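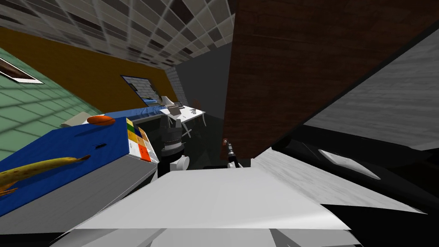

I bought Clistis to collect simulated kitchen runs for a small learning model. Setup took two evenings – the manual says five minutes.

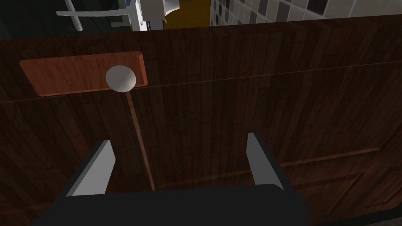
Recording is fine. Replay drifted on four of my 64 runs, and support at Trurkia blamed my settings. I'm not convinced.
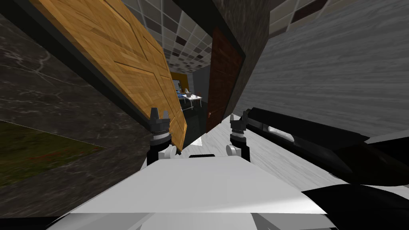

Wrist view, tilted, both fingers open

Random room textures are sold as variety. I'd want proof they help.

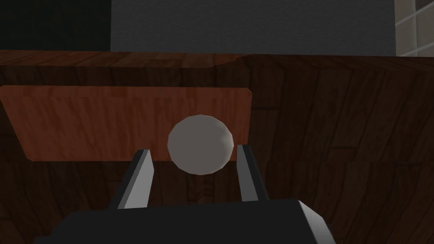

Labeling is the weak part. Clistis wants one tag per clip, "reach" or "grasp." With the fingers on either side of the gray knob and not touching it, which is it? I tagged those by hand. Two stars out of five.

Cyril Gosling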